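3.2 What counts as "set" on a breakfast table

I should say up front that this section grew out of an argument. Inger Oddsson and I had both coded the first 20 breakfast tables from the July round, working in separate rooms, and when we laid our sheets side by side we disagreed on nearly everything that wasn't a plate. She had bread baskets down as tableware. I had them down as storage. We each had pretty good reasons, and we each thought the other one was being a little silly.

So let me walk through how we sorted it out, as the rest of the paper leans on it. Our starting point was the three-level scheme from Mikkelsen, our pilot study, where every object on the cloth gets one label: it holds a single person's food, it holds shared food, or it holds other objects. That works great for a cereal bowl with cereal in it. It works a lot less well for an empty bowl, and it falls apart completely for a basket, which can do all of those jobs in one morning. In my own house the basket starts out with napkins in it, has rolls in it by the time the coffee is ready, and ends up full of egg cups on the way back to the kitchen (I know one household isn't data, but it did make me suspicious of the scheme!).

What we do now is code the pairing and leave the object alone. A bowl is just a bowl until it's over, in, on or next to something, and then the pair gets the label. We call these "near pairs," and a near pair doesn't need to be finished to count. If a bowl is being held over a basket, that's a near pair, and the coder writes it down even though there's no telling from a still whether the bowl ends up in there. Gunhild Bergmann fought me on this one for weeks. She wanted only settled objects, things at rest on the cloth, and I get it — settled objects are much easier to agree on. But when we tried it her way we lost most of what makes a table interesting, and we ended up with a lot of very tidy records of plates.

Figure 4 is the one we hand to new coders on their first day. I like it as a teaching case because the easy part and the hard part sit on the same cloth.

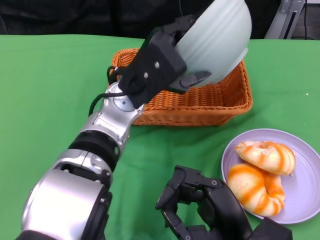
Figure 4. A near pair (tilted bowl over an empty wicker basket) and a filled plate with two crescent-shaped pastries, on a green tablecloth.

The plate is the easy part. It has food on it, so it's coded as filled, and all of our coders agreed. Whether it's one person's plate or a plate for sharing is a different matter, and two pastries is right where people start to split. Inger says two is a portion. Gunhild says anything over one is an offer. The manual now says to leave the "shared" box blank unless there's a second plate or a serving tool on the cloth to settle it, so here it stays blank.

The bowl and the basket took longer. The basket is empty, so under the old scheme it would've been dropped as "unused," and the bowl would've been dropped right along with it for not touching the cloth. That's two objects gone from a table with not much on it. Under the new one, they're kept as a single near pair, bowl over basket, direction unknown. I was worried that "direction unknown" would turn into a junk drawer, and to be fair it did for a while. We fixed that by asking coders to note the tilt as well, level or steep, and this one is steep with the rim down toward the table.

One more thing about cloths, as reviewers of our earlier Trenden report asked. A plain cloth in a strong color makes edges a lot easier to call. Low baskets with a pale weave were the ones our coders missed most on bare pine, and I missed a few myself. We didn't correct for this in the numbers. We did go back over every bare-table record in the set, 80 of them, and had a second coder look only for low-sided containers. Inger did most of that checking and finished on 12th October, and she'd like it known that she never wants to see another bread basket.

With near pairs in place, the full set comes to 449 coded tables. The disagreements that are left are mostly about napkins, and those get their own treatment in Section 3.3, where we also explain why a folded napkin under a fork is coded as a near pair and a folded napkin beside one is too.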